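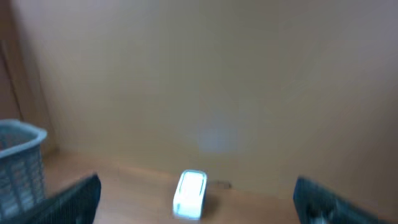
4.2 Small things on the wooden surface

Figure 3. A small white object on a wooden surface, with part of a light blue plastic basket at the left.

The second group of cases concerns small things that stay outside a container although a container is near. Figure 3 gives one such case. The white object stands on the wood a short way from the basket, and a small dark, thin item lies further to the right, close to the wall. We did not try to name every item of this kind. For the analysis it was enough to know that it was small, that it was out in the open, and that a basket was within reach of it.

In the earlier part of the study (Section 3) we asked the members of 41 households to tell us how they put a room in order. Most of them began their account with the large things, such as clothes, bags and dishes. Small things came late in the account or were not mentioned at all. When we asked directly about them, the answers became longer and less certain. Several people said that they leave small things where they are until they know where they belong. One person in the Elgate group described the edge of the table near the wall as "a place for waiting". We have kept this expression and use it below for any part of a surface where things are left without a decision.

A waiting place is different from a storage place in two ways. First, the person can say what is kept in a storage place without looking at it, but for a waiting place this is seldom possible. Second, things in a storage place are usually close to things of the same kind. In a waiting place a cap, a pencil and a piece of cord can lie side by side for weeks. Bognár's diary forms, which were used in the Vida and the Elgate groups, show that 52 of the 404 recorded items were moved from one waiting place to another before they came to any storage place. The sideboard to the window sill was the most common path of this kind.

The basket has a special position here. In the interviews it was named both as a storage place and as a waiting place, sometimes by the same person within a few minutes. A participant from the Vida group, who lives with two school-age children, explained it in this way: "If I put it in the basket I have tidied it. But I have not put it away." The difference between these two verbs appeared in many of the conversations, and we think it deserves more attention than it has received in the literature on household order. A room can look tidy when all small things are in baskets, and the work of sorting is then still to be done - only it is moved to a later time.

We had expected that open baskets would attract more small things than boxes with a lid. The diary forms support this only in part. Open baskets received more items on the first day, but participants also took more items out of them again, often while searching for something else. With lidded boxes there was less movement in both directions. In the Mutell group, where participants received a box with a lid at the start of the week, two persons stopped using it after the third day and went back to the table top.

The size of the item also played a role, but a smaller one than we supposed. What mattered more was whether the item could stand or lie by itself without rolling. Things with flat sides were left in the open for longer. Participants said that they did not disturb anybody, and that one could wipe the table around them. Round items were put into a basket or a cup sooner, in most cases by the first person who had to catch one.

There are limits to these observations. The diary was kept for one week only, and some participants filled it in during the evening from memory, so short stays on a surface are probably missing. The word "basket" was also not used in the same way by all households. In the Filerer questionnaire it covered everything from a laundry basket to a bread basket, and we could not separate these uses afterwards. Margit Bognár has since prepared a revised form with separate lines for the two, and it will be used in the second round of the study.

The next section turns to the moment of sorting itself, and to the question of who in the household does it.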